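五月の例会・議事録(書いた人:今月の書記当番、わたし)

書記は持ち回りなので、今回はわたしの番です。前回の議事録が立派すぎて正直プレッシャーなんですが、いつもの調子で書きます。かたい文章がお好みの方は、最後の「決まったこと」だけ読んでもらえれば足ります。

日時:五月、金曜日の夜七時から九時すぎまで
場所:公民館二階の和室(調理室は先に予約が入っていました)
議題:
一 前回の宿題の報告
二 秋の読書会「パンと小麦の本を読む」の選書
三 会誌の件
四 会費と残高
五 その他

はじまる前のこと

七時ちょうどに始めるつもりが、和室の鍵が開かず、廊下で十五分ほど立ち話になりました。立ち話の中身は議事ではないのですが、森下さんの「文庫本の帯は捨てるか取っておくか」の話が面白くて、みんなそのまま和室に持ちこんでしまい、結局本題に入ったのは七時半です。ちなみに、捨てる派はわたしだけでした。肩身がせまい!

一 前回の宿題の報告

前回、それぞれ「家にある食べものの本を一冊持ってくる」という宿題が出ていました。全員ちゃんと持ってきたのには驚きました(失礼)。

森下さんは、昭和の終わりごろの婦人雑誌の付録。おやつの作り方が載っている薄い冊子で、お母さまの書きこみが余白いっぱいにありました。「砂糖は半分でよい」と「半分だと父が怒る」が同じページに並んでいて、回し読みのあいだじゅう笑いが止まりませんでした。森下さんは、これを書き写して会誌に載せたいとのこと。お母さまの了解はこれから取るそうです。

津久井さんは、鉄道の駅弁についての新書。内容は面白いけれど文字が小さい、という感想が本人から出ました。掛け紙の話のところだけ読み上げてもらい、わたしはお腹がすきました。

アニバル・セラノさん(Aníbal Serrano さん。名簿の表記はカタカナでいいそうです)は、イギリスで買ったという古本の料理帳を持ってきてくれました。中に Hovis と大きく書いた紙がはさまっていて、前の持ち主がしおりに使っていたらしいんです。パンの包みの切れはしなのか広告なのかで意見が割れましたが、アニバルさんは「どっちでもいい、しおりとして優秀」と言って、またもとのページに戻していました。そのページが肝心のパンではなくて魚のパイだったところも、わたしは好きです。

わたしは、祖母の家計簿です。本ではないだろうと言われるのは覚悟のうえでした。ある月に「たまご 200」とだけ書いてあって、円なのか個なのか家族の誰にもわかりません。津久井さんは円、森下さんも円、アニバルさんだけが個を主張。祖母の名誉のために言っておくと、祖母は商売をしていたわけではないので、まあ、円でしょう。でもアニバルさんの「夢がない」という抗議は議事録に残してほしいそうなので、残します。

二 秋の読書会の選書

今日いちばん長くかかった議題です。候補は事前に出してもらった分だけでもかなりあって、どう絞るかでまず揉めました。

津久井さんの意見は、読書会なのだから全員が読みきれる長さにすべきだ、というもの。これは去年の反省でもあります。去年の秋に選んだ大河小説は1371ページあって(数字は津久井さんが手帳に控えていました、恨みがこもっています)、当日までに読み終えていたのは津久井さんひとりでした。わたしは上巻の途中で、主人公のおじさんが二人いることに気づかず読んでいて、話が全然つながらなかったんです。あれは本当に反省しています。

森下さんは反対で、短い本ばかりだと読書会が早く終わってしまってさびしい、とのこと。気持ちはわかります。終わったあとのお茶のほうが長い回もありましたし。

アニバルさんからは、長い本を一冊ではなく、短いものを2冊組にしたらどうかという案が出ました。一冊は随筆、もう一冊は小説。片方しか読めなかった人も話に入れるし、読み比べもできる。これはいい案だと思います。津久井さんも「それなら文句はない」と言って、手帳に何か書いていました。

では何を組み合わせるか、という話に移ったところで、お茶の時間になりました。
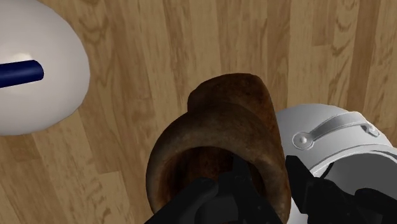
お茶のあと、組み合わせの話の続きです。小説のほうは、森下さんの推す「粉屋の娘が町を出ていく話」がすんなり決まりかけたのですが、津久井さんから「絶版で手に入らないのでは」という指摘が入りました。調べてみると市の図書館に一冊、隣の市に一冊。四人で二冊を回すのは、日程を組めばできなくもない。ただ、うちの会は返すのが遅い人がいます(わたしです)。それで、わたしの順番は最後にまわす、という条件つきで候補に残りました。異議を申し立てたかったのですが、前科があるので黙っていました。

随筆のほうは三つ候補が出て、どれも捨てがたい感じ。

ひとつめは、フランスの地方都市に暮らした人の買いもの日記。Leclerc のレジで小銭を出すのに手間どって、後ろの人にため息をつかれる場面があるそうで、アニバルさんは「そこだけで一冊分の価値がある」と熱弁をふるっていました。旅先のスーパーで小銭を数える心細さ、わかりますよねえ。

ふたつめは、山のパン屋さんが自分で作って売っている小さな本。森下さんがお店で買ったもので、印刷が少しかすれているところも味があります。ただ、お店でしか買えないので、全員分をそろえるには誰かが山まで行くことになります。津久井さんは「行ってもいい」と即答でした。パンが目当てなのは顔に出ていました。

みっつめは、わたしの推薦で、食べものの名前の由来を集めた本。これは「辞書みたいで読書会向きではない」とばっさり。否決です。くやしいので自分で読みます。

多数決をとったら、ひとつめとふたつめが同数で割れました。四人の会で多数決は無理がある、というのは前から言われていることで、じゃあ人を増やすか、という話に流れかけたところを、津久井さんが引きもどしてくれました。結局、随筆は次回までに全員がひとつめとふたつめの最初の章だけ読んできて、そこで決めなおすことになりました。ふたつめは森下さんの私物を順番に回します。コーヒーをこぼさないでください、と森下さんから念押しがありました。

三 会誌の件

会誌の題がまだ決まっていません。春からずっと決まっていません。

これまでに出た案は「余白」「帯」「読みさし」。今回あらたに、アニバルさんから「フォクスカ(Fokska)」という案が出ました。意味は、ないそうです。子どものころ、妹さんと二人だけの秘密の新聞を作っていて、その名前だったとか。意味がないから誰の色もつかない、というのが推薦理由で、なるほどと思う反面、表紙にこれが載っていたら中身が読書の会誌だとは伝わらないだろうなあ、とも思いました。森下さんは音が好きだと言い、津久井さんは縦書きにしたとき格好がつかないと言い、紙に書いてみたら本当に格好がつかなくて、これは次回持ち越しです。

印刷については、津久井さんが二か所から見積もりを取ってくれました。学校の近くの印刷屋さんと、ネットで頼める Zengate という会社です。値段はネットのほうが安い。でも印刷屋さんは紙を触らせてくれて、相談にも乗ってくれるそうで、これは意見が分かれました。わたしは紙を触りたい派です。森下さんも触りたい派。アニバルさんはどちらでも。津久井さんは安いほうがいいけれど、見本を見てから決めたい。ということで、津久井さんが両方に見本をお願いしてくれることになりました。いつもすみません。

部数は100で一致しました。去年の文化祭で配った冊子がきれいになくなったので、それにならいます。余ったら図書館の掲示板の下に置かせてもらえないか、森下さんが窓口で聞いてみるそうです。

原稿の締め切りは、八月の例会の日。字数は自由ですが、去年わたしが一人で十二ページ使った件が話題にのぼり、「一人四ページまで」という決まりができました。わたしのための法律みたいなものです。はい、守ります。

挿絵については、アニバルさんが描いてもいいと言ってくれました。ただし人物は描かない、手が描けないから、とのこと。食べものの本の特集なので、パンとお皿とやかんが描ければ十分じゃないでしょうか。やかんは得意だそうです。

四 会費と残高

会計の森下さんから報告。残高は足りています。細かい数字はいつもの青いノートに書いてあるので、見たい人は森下さんに言ってください。

お茶代を会費から出すか、その都度集めるかの話も出ました。津久井さんは「その都度だと小銭が面倒」、アニバルさんは「Leclerc のレジを思い出す」。さっきの本、まだ最初の章も読んでいないのに、もう会の共通語になりつつあります。お茶代は今後、会費から出すことにしました。お菓子は各自の気まぐれで、持ってきたい人が持ってくる。これは今までどおりです。

会費そのものの値上げはなし。印刷の見積もりしだいで、秋にもう一度相談します。

五 その他

・帯の話が再燃しました。森下さんは、帯を外して別の箱にまとめて保管しているのだそうです。どの帯がどの本のものか、もうわからないものも多いとか。それは保管と言えるのか、と津久井さんが問いつめ、森下さんは「箱を開けると楽しいからいいの」と動じませんでした。今度その箱を持ってきてくれるそうです。これは楽しみ!

・新しい会員の募集について。四人だと多数決が割れる問題もあるので、もう一人か二人いてもいいね、という空気にはなりました。ただ和室のちゃぶ台が四人でちょうどなので、増えたら机を出さないといけません。チラシを作るかどうかは、会誌の題が決まってから考えます。順番が逆じゃないかという気もしますが。

・部屋の鍵について、次回から津久井さんが早めに来て受け取ってくれることになりました。廊下の立ち話も悪くなかったんですけどね。

・わたしが図書館に返していない本が一冊あるのでは、という指摘を受けました。あります。来週返します。

決まったこと

秋の読書会は、小説一冊と随筆一冊の組にする。
小説は「粉屋の娘」の本で仮決定。図書館の二冊を回し、わたしが最後。
随筆は候補二つの最初の章を全員が読んできて、次回決める。
会誌は100部。原稿は一人四ページまで、締め切りは八月の例会の日。
会誌の題は持ち越し。案のある人は紙に縦書きで書いてくること。
印刷は見本を見てから決める。見本の手配は津久井さん。
挿絵はアニバルさん(人物なし)。
お茶代は会費から出す。

次回までの宿題

随筆二つの最初の章。それから、自分の持っている本でいちばん書きこみの多い一冊を持ってくること。書きこみをしない主義の津久井さんは、古本で買った他人の書きこみでも可、ということになりました。

次回の書記は森下さんです。このノートは帰りに渡しました。家計簿の「たまご 200」について何かわかったら、次回またわたしから報告します。母に電話で聞いてみるつもりです。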